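Pullby garment cell: progress report to the Palisetti fund
2022-11-01

Work since the last report

In June we told you that the hanger station was stopping too often, and that the fingers of the gripper were the first suspect. The covering on them wears quickly. We have now written a care routine for the cell, and the operators follow it before each shift. The second payment went mostly to spare finger coverings, 28 in total, ordered from Prilik.

Gripper fingers

The fingers are inspected after 100 picks and the covering is replaced after 700 picks, or earlier if the edge begins to lift. A frayed edge alone is not a reason for changing. What matters is the inner face, where the hook is held. We had set the closing force too high at first — this marked the coating of the wire hangers — and it is now reduced. The gap is checked with a hanger hook between the fingertips, at the same height where the hook is held in normal work.
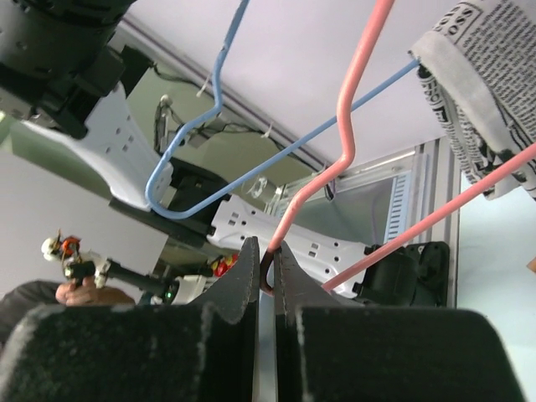

Cables and wrist camera

The cable bundle was rubbing on a bracket when the arm reached to the far side. We moved the ties and left a longer loop. The wrist camera is cleaned with a dry cloth and its colour setting is checked again after any change of lamps.

Open points

Bent hangers are still difficult. When the wire has a kink, the hanger turns in the grip and the garment hangs crooked. Paracha will lend us a second set of fingers with a deeper groove, and we plan a test of 200 picks with each set. We ask that the remaining travel money be moved to parts — the total budget stays the same.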